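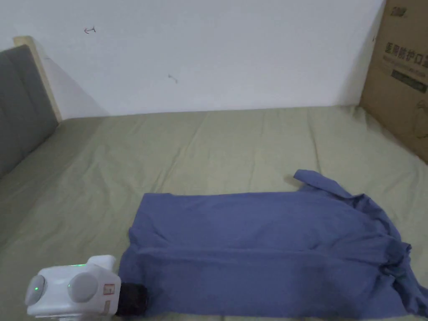

Bedroom > Bedding > Getting a Fitted Sheet Smooth

How to Get a Fitted Sheet (Nearly) Wrinkle-Free Without an Iron

I love a freshly made bed more than is probably reasonable, and the fitted sheet is where it all gets decided! If your bed is pushed up against a wall you know the trouble: the near side looks great and the far side bunches up like a curtain. This is the method I use, and it takes me around 3 minutes.

What you need: the sheet, a spray bottle of plain water, and your own two hands.

1. Pull the bed out from the wall if it will move. A hand's width is plenty.

2. Start with the far corner at the headboard. Tuck it deep, well under the mattress, then do the far corner at the foot. Always the wall side first.

3. Now the near corners. Pull on the diagonal, away from the corner you did first, and you'll feel the whole middle tighten up (so satisfying).

4. Kneel on the bed and sweep from the center out toward the wall with your forearms. Flat hands just push the fabric into ridges.

5. Mist any stubborn creases lightly, sweep once more and leave it alone for a while before the top sheet goes on. 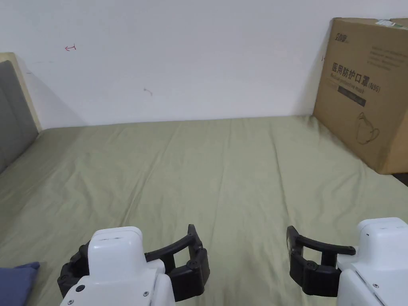 Sage green fitted sheet, mostly flat, with a few soft creases left in the middle.

I stop at that point. Soft creases are fine by me, especially on muted colors like green or gray, and the comforter covers most of them anyway. If you want it crisper, take the sheet out of the dryer a little early and put it straight on the bed.

Comments

Gwion Jenkins: Wall side first!! I've been doing it backwards for years. Tried it tonight and got the last corner on without the first one popping off.

Shahram Mirzaei: Does this work with a really deep mattress? Mine eats sheets.

Gwion Jenkins: @Shahram check the pocket depth on the package, mine was 2 inches too shallow before I swapped it.

Related
- Folding a Fitted Sheet So It Stacks
- How Often Should You Flip a Mattress?
- Cleaning an Upholstered Headboard
- Getting Scuffs Off a White Wall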